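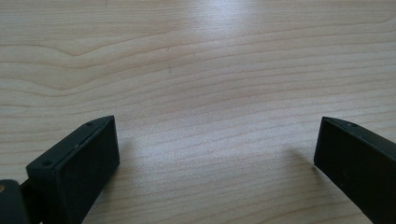 Two weeks into the gripper build and Kurkex finally has both fingers on! I went for flat black pads in the end, after the curved ones kept spitting my test pegs across the workshop. Glare off the tabletop is my next headache, that pale shiny patch is just where I wanted to put the parts down (might try a bit of felt).

Servo is the little Arum one. Bit whiny, but it does the job.

Whole thing weighs 342 grams with the cable on. I was hoping for less!!

Next up is the trigger. Mine's 13 mm too long for my hand, so back to the printer tonight. Anyone got a spare spring?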